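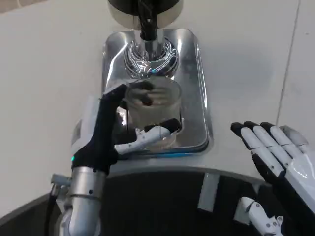

Front of House Operations, Unit 6
Beverage dispensers: the drip tray, the drain and the glass

Notes to accompany the Wednesday practical. Prepared by Delia Herrera, with corrections from Uriel Zúñiga. Read sections 1 to 4 before the session. Section 6 is assessed.

1. Scope

This unit covers cold beverage dispensers with a fixed outlet and a drained tray. Bottle-fed coolers without a drain are dealt with in Unit 7. Hot water boilers are excluded, as the scald precautions are different and are taught separately by Dardo Bravo.

2. Terms

Outlet: the point at which the drink leaves the machine.
Drip tray: the shallow basin under the outlet. It catches overspill and the last drops after the valve closes.
Grate: the pierced or ringed cover over the drain opening. It keeps straws, fruit and labels out of the waste pipe.
Landing area: the part of the tray floor on which a glass may be stood.
Waste line: the pipe from the drain to the building waste or to a collection container.

Students often use "tray" and "grate" as if they were the same part. In the written paper they are marked as separate items.

3. The tray

Stainless steel is the usual material for a built-in tray. It tolerates frequent wiping and does not take up odour. A polished finish shows water marks and lime sooner than a brushed one. Rounded internal corners are preferred, as residue from syrup and juice collects in a square corner and a cloth does not reach it.

The raised rim sets the amount the tray can hold if the drain is blocked. On the Preluler units in the training bar the usable volume below the rim is about 152 ml, or less than one full glass. A blocked drain will therefore put liquid on the counter during the first bad pour.

Chlorine bleach must not be left standing in a stainless tray. Pitting starts around the drain seat and cannot be polished out.

4. Glass and placing

A short, straight-sided tumbler is stable on a flat tray floor. Stemmed and tapered glasses are less so and should be held throughout the pour.

Points to observe:

Take the glass by its lower third. Fingers should stay away from the rim, which is the part the customer drinks from.
Stand the base fully on one surface. A base half on the grate and half on the tray floor will rock.
Check that the glass is under the outlet before opening the valve. The front edge of the tray is a place to set a glass down, and on most machines it is too far forward for filling.
Do not touch the outlet with the glass.
Lift the glass straight up until it clears the rim of the tray, then bring it forward. Dragging it scratches the steel and can chip the foot.

Clear glass should be inspected against a dark background before use. Polished steel throws back bright lines which hide hairline cracks. Reject any glass with a chip at the rim, however small.

5. Cleaning

After each service:

Close the valve and isolate the dispenser.
Lift out the grate if it is removable. On Bedoya trays it is fixed and is brushed in place.
Wash the grate in warm water with neutral detergent. Ringed grates need a soft brush worked along the gaps.
Wipe the tray from the rim towards the drain.
Pour 2 litres of warm water down the drain slowly. If the level rises above the grate, stop and report it.
Dry the tray with a clean cloth, following the grain where there is one.
Refit the grate and check that it sits level.

Descale with a citric acid solution as directed on the container. The Selter machine in Room 68 is on softened water and is descaled once a term, in the last week. The others are done monthly.

6. Record sheet

Each pair completes one sheet. Enter the machine name, the drain result (clear, slow or blocked), the condition of the grate and any glass rejected. Give the reason for rejection in words. "Damaged" alone is not accepted.

The outlet seal on the Preluler units is replaced at 3,000 pours. Copy the counter reading on to the sheet before starting and again at the end. Sheets go to Manouchehr Khosravi by 4 pm on the day of the practical.

7. Reading

Benítez, O., Counter Equipment: Fitting and Care, chapter on waste connections. Two copies are held at the library desk on short loan.
Plastport tray liner data sheet, in the course folder. Needed for Unit 7 only.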